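Equipment Planning for a Kitchen Manipulation Station
Final Report, Undergraduate Engineering Design Project
Submitted 30/08/2019

1. Purpose of the Report

This report sets out an equipment plan for one robot arm workstation to be installed in the teaching laboratory. The station will support student work on household tasks, beginning with the operation of a sink faucet. The project team was asked to recommend what should be bought, what should be built in the department workshop, and what should be left for a later budget year. Planning was carried out in a simulated kitchen before any supplier was asked for a final price.
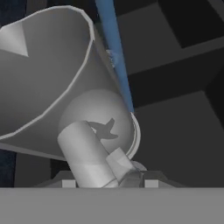
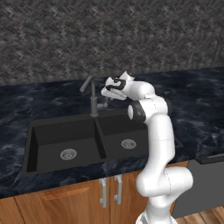
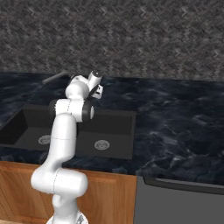 The simulated kitchen

2. Method

The team adopted the rule that no item would enter the budget until its need had been shown in simulation or required by the laboratory safety policy. The kitchen model was prepared during the first part of the term. Trial arm positions were then reviewed for reach to the back of the counter, clearance over the front edge, and the space left for a person to work beside the station.

The review was limited in one respect. Contact between the gripper fingers and small fixtures depends on friction values that were estimated and not measured. For this reason the plan does not rely on the simulation to select finger pads. A small sum has been reserved so that several pad materials can be tested after delivery.

3. Budget

The department made $2,000 available for fixtures, mounting and accessories. The arm itself is to be transferred from the existing teaching inventory and is not charged to this project. Panicker, the project's code name for the station, therefore covers only the items below.

Counter section, sink and faucet, from Desisbridge: $836
Mounting base and floor plate, from Votlow: $572
Finger pads, cable guides and fasteners, from Clenell: to be drawn from the remaining funds
Emergency stop and barrier posts: to be drawn from the remaining funds

The two quoted items total $1,408, leaving $592 for the others. Freight is included in the Desisbridge quotation but not in the Votlow quotation, and the team recommends that the freight charge be confirmed in writing before an order is placed.

4. Buying Compared with Building

The team considered building the counter section in the workshop. Materials would have cost less than the Desisbridge unit, but the workshop schedule was full until December, and the sink cutout would have required an outside service. Purchase is recommended.

The opposite conclusion was reached for the barrier posts. Suitable steel tube is already held in stores, and the work is simple enough to be completed by students under supervision. Only the emergency stop needs to be purchased new.

A running water supply was also discussed. It would require a drain connection, splash protection for the arm and a separate safety review. The team recommends that the station operate dry in its first year - the faucet lever can still be turned, and the main learning goals are not affected.

5. Schedule

Ordering should proceed in 4 steps: mounting base, counter section, safety items, accessories. The base is placed first as the floor plate must be anchored before the counter can be positioned. If the Votlow delivery is delayed, the counter section can be stored in the receiving area, although space there is limited at the start of term.

6. Recommendations

The department should approve the two quoted purchases and hold the balance until the freight charge is known. The kitchen model should be kept with the course files and updated with measured dimensions once the station has been assembled.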